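Furnished room contest puts the humble nightstand on trial

Amomari, the rental listings site that has spent years persuading people that 80 square feet can be "airy," has turned its attention to the eighteen inches beside the bed. Its September challenge, open to anyone with a bedroom and a grievance, asks tenants to submit the most awkward corner in their home and explain how they live with it.

The response has been strong. The site says it received 475 entries before the noon deadline, a figure that suggests either great civic spirit or a great many badly placed walls. Top prize is a $99 voucher from Torkitier, the furniture chain, which would cover one nightstand and most of a lampshade.

Entries fall into familiar types. There are the radiators that sit exactly where a bed has to go. There are the doors that open forty-five degrees and then meet a dresser. One tenant in the Fülöp Building sent a floor plan with five sides and the word "why" written on it in pencil.

The judges' favorite category, though, is the leftover recess: the bit of floor that remains when a wall comes into a room farther than it has any business coming. It is too narrow for a chair and too wide to ignore, and it almost always ends up with a nightstand in it.
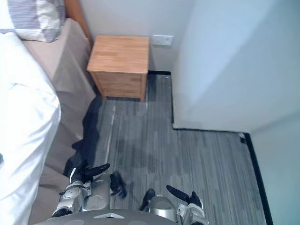 Zoltán Kelemen
Home and Housing Reporter

The bedroom corner has the lot. A small honey-colored cabinet stands close to the back wall, past a billowing white duvet that has claimed a good deal of the air around it. The big white wall comes in from the other side, black baseboard and all, and leaves the floor a channel to get by in. There is an outlet or a switch on the wall next to the nightstand, at about the height of its top, and anyone who has groped behind a headboard at 2 a.m. will know what a luxury either one would be at that level.

Contest rules state that rooms should be submitted "as lived in," and entrants have taken this to heart. Dust has not been a barrier to participation. Neither have unmade beds, although the rules do award up to 40 points for "calm," and a duvet in full sail is going to have to argue its case.

The bed skirt, meanwhile, is having a better year than anyone predicted. Long dismissed as something that came with a grandmother's guest room, it turned up often enough among the entries that the site has added an optional question about what is kept behind it. Answers so far include suitcases, a keyboard, winter boots and "the past." Amomari says it will publish a selection, with names removed on request.

Ruvon, a small firm that makes shallow shelving, is offering the runners-up a free consultation on their corners. It will be done by phone, with a tape measure at the tenant's end. The company's first piece of advice is already on the contest page: measure at the baseboard as well as at waist height, and write both numbers down — the baseboard usually wins.

Readers will vote on a shortlist later in the month. The winning corner will be featured on the site's front page for a week, and the wall, as far as anyone knows, will stay where it is.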